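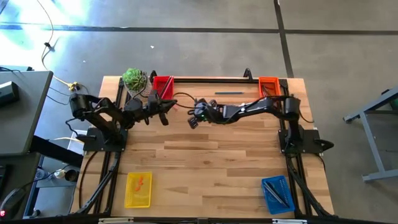

Butcher-block workbench on a smooth grey concrete floor.

Gurholm Floor Coatings: Your Questions

We love talking about floors, so please keep the questions coming! These are the ones that reach us most.

What is Gurholm?
Gurholm is our two-part epoxy coating for concrete in workshops, storage areas and light production halls. It goes on with a roller, and you can pick a matte or a satin finish. If you need a thicker, self-leveling layer, take a look at its big brother, Vollbridge.

Can I coat a brand-new slab?
Yes, once it has cured and dried out. Have the moisture measured before you order anything. If the reading is too high, wait, or ask us about Derell, our moisture-barrier primer (a wonderful product, and it has rescued plenty of schedules).

How do I prepare old concrete?
Grinding is best. Shot blasting works too, but it leaves a rougher profile that drinks up more primer. Oil stains need a degreaser first, sometimes two rounds of it. Vacuum everything, including the joints and the corners behind the pipes.

How many coats do I need?
Primer plus 2 coats of color suits most rooms. Dark floors going to a light shade may want one more.

Do I have to move my heavy machines?
Usually not. We can mask around the feet and coat right up to them — just tell us when you book. Anything on wheels should be rolled out.

What colors are there?
So many! The Gurholm fan deck has 137 shades, and we will happily mail you one. The grays are still the favorites, though we're very fond of the new greens.

Can you make it slip-resistant?
Yes. We scatter fine quartz into the wet coat and seal over it. There are 4 grades, from barely there to properly grippy. Coarser grades take more scrubbing to clean, so try the samples with your own shoes on.

Where can I see a finished floor?
Come to our showroom in Bråten! The whole ground floor is done in our own coatings, ramp included. We open at 8 a.m. and close for the month of July.

How do I look after it?
Sweep often and mop with a neutral cleaner. Skip waxes and anything with solvent in it. Small chips can be touched up from a repair kit, which keeps for 6 months unopened — store it somewhere frost-free.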